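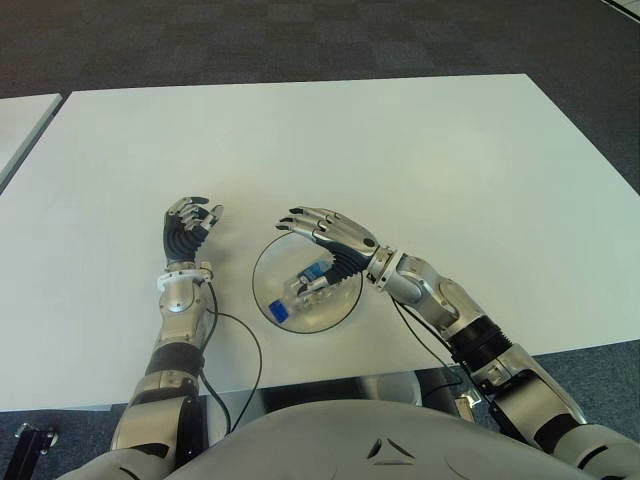 Good news on the Puvari turbine: the rewound generator went back in during March and it has been running beautifully ever since! We're seeing 312 kW at full gate, which is more than I dared hope for with the old runner still in place. I've been going through the logs and the drawings for the outage, and for the drawings you really do want a big white table with a flat matt top, as the long section through the penstock is a monster and glare makes the pencil notes vanish. Bearing temperatures are steady too, with the drive end sitting 28 degrees above ambient.

> On the Goh scheme we had trouble with the governor hunting
> below 40 per cent gate. Did you see anything like it at Puvari,
> and did you keep the Mavero controller?

Yes to both. Ours hunted badly until we slowed the integral term and cleaned the feedback linkage (there was a lot of play in the lower pin). Do the pin first, it's a lovely quick job. The Mavero unit stayed and I'm very fond of it.

Has anyone here tried the Prindov seals at 800 rpm? I'd love to hear how they wear, especially with silty water. Happy to send the trend plots to anybody who wants them.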